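Last updated April 2025

# Can a machine do the washing-up yet? Your questions

We get a lot of post at Mastcombe from people who have seen a clip of a robot doing something domestic and want to know when they can have one. We love these letters! The same questions come round again and again, so we've put our best answers on one page. They lean heavily on kitchen jobs, which is where most of our own hours go, with a bit about workshops near the end.

## The short version

**Can a robot do chores today?**

Bits of them, yes. Picking up a cup, moving a plate, putting a lid on a tub: all of that can be done by a machine with two arms and a decent set of fingers, and on a good day it's a joy to watch. A whole chore from start to finish, in a kitchen the machine has never met, is much harder. Most of what we do is try to close the gap between the two.

**Why start with the sink?**

A sink is a brilliant place to learn. It has an edge, a drop and somewhere to put things afterwards, and everybody already agrees on what a finished job looks like. You can practise one small move at it for a whole afternoon (we have) and still find something new. It also has shiny steel walls, which cameras find confusing, and we'd sooner deal with that early.
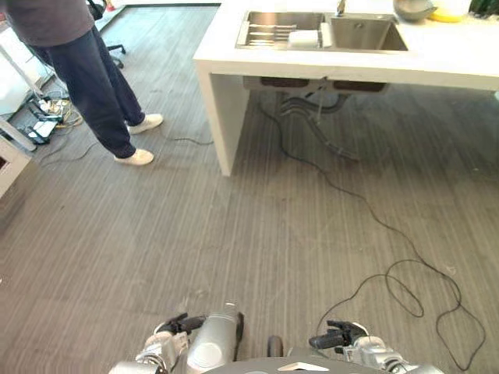 **Will a household robot need its own special kitchen?**

Ordinary kitchens are the goal, with ordinary worktops at ordinary heights. Some early machines may ask for small favours, such as a clear bit of floor to stand on or a regular spot for the plates. We'd treat that the way you'd treat a new dishwasher: you might move a few things round, but you shouldn't have to knock down a wall.

**How is a robot taught a job like this?**

There are several ways, and people argue cheerfully about them. The one we use most is showing. A person guides the arms through the job, the machine keeps a record of what its cameras saw and how its joints moved, and a program learns from a big pile of those records. Our main collection, which we call Kamen, holds 479 runs of kitchen jobs. That sounds like plenty until you remember how many kinds of mug there are in the world.

**Do the failed goes get thrown away?**

We keep them. A fumble followed by a rescue is some of the best teaching material there is, as it shows the program how to get out of trouble. If every run in the pile were perfect, the machine would have no idea what to do the first time a plate slid sideways.

## Hands and fingers

**What's the hardest part of picking something up?**

For us it's the last little bit before contact. Getting a hand across the room to the right area is fairly routine now. Closing the fingers on a scuffed plastic thing that has been put down at a slant, next to a lot of thin wire, is where the trouble starts. Wire racks are awkward in two ways: a camera can see straight through the gaps to whatever is behind, and an edge can catch on the way out. A person just wiggles it free without thinking. Teaching the wiggle took us most of February — and we were delighted when it finally showed up by itself in a run.

**Does the camera near the hand help?**

Hugely. The view from the head is good for working out where everything is, but the hands themselves tend to get in the way at the very moment you want to see. A small camera down by the wrist gives you the close view. It does lose the wider picture, so we use both and let the program decide which one to trust.
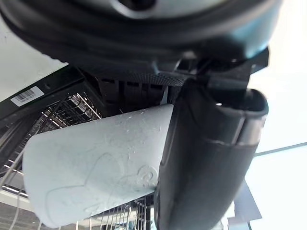

Shen wrote in to disagree with us on this. "You make too much of cameras," the letter said. "I do my washing-up with the radio on and my eyes on the garden. It's all touch. Until a robot can feel that a cup is slipping, I'll keep my rubber gloves." We think that's a very fair point. Touch sensing is coming along, and there are fingertips now that can pick up quite small changes in pressure, but making them cheap, tough and happy in soapy water is a big job. Keep the gloves for now, Shen.

**Are two hands better than one?**

For kitchen work, we'd say so. One hand can move most light things from here to there. Two can hold and wipe, hold and pour, or steady something wide while it's being turned over. The price is that the arms must know about each other. If both are gripping the same cup and one pulls a touch early, the cup twists, or the fingers lose it altogether. Timing between arms gets a good share of our attention, and it's one of the areas where the improvement has been easiest to see.

**Should it have fingers like ours, or a simple clamp?**

We go back and forth! Clamps are strong, simple and easy to mend. Hands with proper fingers can wrap round a curved thing and use a thumb, and that's lovely for cups. 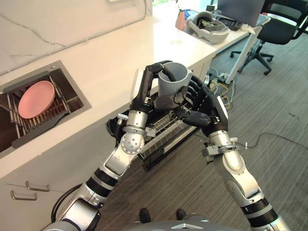 The trouble is that every extra joint is another part to control and another part to wear out. Our present view is that a good clamp will get further than people expect, and that fingers will win in the end for homes, where every handle, rim and lid was made with a human hand in mind. Ask us again next year and we may have changed our minds.

## Speed, trust and breakages

**How fast is it?**

Slow, compared with you. On our Dunar trial, which is one rack of dishes cleared from start to finish, the arms take 7 minutes over what a person does in 2. We don't mind that much. If you're out of the house while it happens, the clock matters a lot less than whether the plates are whole when you get back.

**How often does it get it right?**

In our last set of 100 cup lifts with a cup the program knew well, we were pleased enough to go out for cake. With a strange cup in a strange spot the results drop off quickly, and that's the number we care about. When you watch a video from anyone (us included), ask whether the machine had practised with that very object in that very place. It's the most useful question we know.

**Is it safe to stand near?**

In our workspace, people who know the machine stand near it with a stop button to hand. For a home, the bar has to be far higher. A household robot must cope with toddlers, cats, visitors and somebody reaching across for the kettle. Softer arms and limits on force both help, and we'd want to see plenty of proof before anyone leaves one running with small children about.

**What about things on the floor?**

A good question, and one that gets less notice than it should. Arms are only half of a useful machine. It also has to get to the job, and real floors have edges where carpet meets something smooth, as well as leads, shoes and the odd dropped spoon.
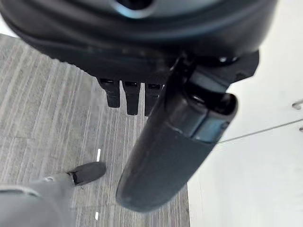 Thin leads are especially tricky. They're hard to see from standing height, they move when touched, and a wheel or a low-hanging arm can drag one along quite happily. Picking things up off the floor is a fine skill in its own right too, and for many of the people who write to us it's the one they want most. If bending down hurts, a machine that can fetch a dropped sock is worth more than one that can polish a glass.

## Workshops and shop floors

**Are factories further ahead than homes?**

For repeated work, a long way ahead. If the same part turns up in the same place all day, a fixed arm will handle it beautifully, and has done for decades. The newer and more exciting area is the small workshop, with mixed bins, short runs and jobs that change after lunch. That has a lot in common with a kitchen, and what we learn about one often helps with the other.

**Which chore will be cracked first?**

Our money is on tidying: things off the table, things into the right tub. It forgives small mistakes and it's useful even when half done. Loading a rack comes next, we think. Folding fitted sheets can wait until the rest of us have worked out how to do it.

**Can I send in a chore for you to try?**

Please do! Tell us what the job is, what you use for it and which part annoys you most. Small, dull jobs are very welcome, and it helps to know how you'd like the thing to look when it's done. We read everything, and new questions get added to this page when we have a proper answer for them.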